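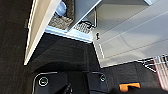
Event Services 2: Rental Operations
Handout for Unit 5: Linens, Chairs and the Count

Prepared by Dace Rimkutė. Corrections from last term were made by Jurgita Sakalauskas. Last revised 7/25/20.

Read before class: pages 1 to 14 of the Tririne training booklet. Bring a calculator and a pencil. The exercise at the end is to be handed in on paper.

5.1 What this unit covers

In Unit 4 we spoke about how a rental order is taken from the customer. In this unit we follow the order into the warehouse. We look at how stock is reserved, how it is prepared, how it is counted out and counted in again, and how the missing and damaged items are charged. Loading of the truck is in Unit 6. I will mention it only where it cannot be avoided.

Most of the complaints which a rental company receives do not concern the quality of the goods. They concern the quantity. A customer who receives a chair with a small scratch will usually say nothing. A customer who receives 115 chairs when 117 were ordered will telephone, and she will be right to do it.

5.2 Words we use

Stock on hand: everything which the company owns of one item, also if it is out at a customer.

Available stock: stock on hand, minus what is reserved, minus what is in repair or in the laundry.

Turnaround: the time between the return of an item and the moment it may go out again. For a folding chair it can be one hour. For a tablecloth it is usually two days, and in the busy season it may be three.

Shrinkage: the part of the stock which disappears over one year without a clear reason. Students often confuse it with breakage. Breakage is known and written down. Shrinkage is found only at inventory.

Pull sheet: the list with which the warehouse prepares one order. In some companies it is called a pick list. In this course we say pull sheet.

Spare: an item sent above the ordered quantity, without charge, to cover for damage on the way.

5.3 Reserving the stock

An item is reserved for a period and not for a day. This is the first place where beginners make mistakes. If the wedding is on Saturday, the chairs leave on Friday and return on Monday. To this we add the turnaround. The reservation is then from Friday to Monday evening or Tuesday morning, and in this period the chairs do not exist for other customers.

Our practice company for this unit is Gater Party Rental. Gater owns 493 white folding chairs. Please remember this number, we will use it several times.

Worked case. Gater has two orders for the same weekend. The first customer wants 250 chairs, the second wants 200. In the repair corner there are 25 chairs with loose screws or broken slats. How many chairs can still be promised to a third customer?

493 minus 25 gives 468 chairs in good condition.
468 minus 250 minus 200 gives 18.

The answer is 18, but a careful manager would not promise them. They are the spares for the first two orders. In class last November almost everybody wrote 43, having forgotten the repair corner. Do not be ashamed if you did it also. The software at many companies makes the same mistake if the repair chairs are not marked in it.

5.4 Spares

The rule in this course is two spares for each hundred chairs, rounded up. For 250 chairs you send five. For 200 chairs you send four. For 117 chairs you send three, as 2.34 must be rounded up.

For linens the rule is different. One spare cloth of each size and each color on the order, and two if the order is more than twenty cloths. Colors from different dye lots must not be mixed in one order. Ivory is the worst for this. Two ivory cloths from two lots look the same on the shelf and quite different when they are side by side under a tent in daylight.

Spares are written on the pull sheet on their own line. If they are added to the ordered quantity, the customer will count them and will ask why she paid for 117 and signed for 120.

5.5 Choosing the cloth size

You should know these from memory by the end of the week.

60 inch round table, cloth to the lap: 90 inch round
60 inch round table, cloth to the floor: 120 inch round
72 inch round table, cloth to the floor: 132 inch round
6 foot banquet table, cloth to the floor: 90 by 132 inch
8 foot banquet table, cloth to the floor: 90 by 156 inch
30 inch cocktail table, standing height, cloth to the floor: 120 inch round, or 132 inch if it will be tied

The calculation for a round table is simple. Take the diameter of the table and add the drop two times. The standard table is 30 inches high, so for a cloth to the floor you add 60. If the customer has brought her own tables, ask for the height. Do not accept "normal" as an answer.

5.6 Counting out

Chairs are counted in stacks of equal size. It does not matter very much if the company uses stacks of eight or stacks of ten, but it must be always the same, and the last stack, the incomplete one, stands apart and carries a tag with its number.

The person who pulls the order and the person who checks it should be two different people. In a small firm this is not always possible. Then the same person should count a second time, from the other end of the row, without looking at the first result.

Cloths are counted by the folded edge. Each bundle has one size and one color. The tag is put outside the bag, where it can be read without opening. Napkins are bundled by 25.

Baiba Jaunzems, our guest speaker this term, worked for eleven years in a linen warehouse. She asked me to include the following: "If you are interrupted in the middle of a count, begin again. Do not try to remember where you were. I have lost more napkins to the telephone than to the customers."

5.7 Counting in

The count at return is done in two steps. The driver makes the first count on the site, together with the customer if possible. This count is only of pieces. The warehouse makes the second count, and this one is of pieces and condition.

Between the two counts there will be differences. Typical causes are:

- cloths rolled into one another, so that two look like one
- chairs left behind the building, where guests took them to smoke
- napkins thrown away with the paper ones
- the customer's own chairs returned together with ours
- wet linen closed in a plastic bag (this is a damage question and comes in 5.8)

The customer must be told about a difference within one working day. After a week she will not remember and she will not believe.

5.8 Charges for loss and damage

We distinguish three levels.

Level A, normal use. Food stains, wine, light dust, grass on the feet of chairs. No charge. Cleaning of this kind is in the rental price.

Level B, repairable. Candle wax on cloth, a loose slat, adhesive tape on a table top. The customer pays the repair or the special cleaning.

Level C, replacement. Burns, mildew, cuts, broken frames, and all items not returned. The customer pays the replacement price, which must be printed in the contract. If it is not printed there, it is very difficult to collect.

Mildew deserves a remark. It appears on wet linen in warm weather after one day or two, and it does not come out. The instructions for the customer should say clearly: shake the cloths, let them dry, put them in the cloth bags and never in plastic.

Aoife Hennessy and Tassanee Wongsuwan presented different opinions on level B in the seminar. Aoife's position was that small repairs should be covered by a damage waiver, paid by everyone. Tassanee's was that careful customers then pay for the careless ones. Both summaries are in the course folder, and you may use either of them in your answer to question 4.

5.9 Exercise

Use the numbers of Gater Party Rental unless it is said otherwise.

1. A school orders 117 chairs for a Thursday evening. Pickup is on Friday morning. Write the reservation period and the pull sheet line, with the spares.

2. On the same Thursday 25 chairs are in repair and 300 are out at Ots Banquet Hall until Friday. Can the order in question 1 be accepted? Show the calculation.

3. Peso Catering wants floor-length cloths for fourteen 60 inch round tables and three 8 foot banquet tables, all in ivory. Write the sizes and the quantities, with the spares. What must the warehouse check before packing?

4. At return, one banquet cloth has candle wax and two round cloths are missing. Write a short message to the customer, not more than eighty words. It should be polite and it should contain the charges by level, without amounts.

Question 2 is to be solved also for the case that Ots returns its chairs one day early and six of them have broken frames.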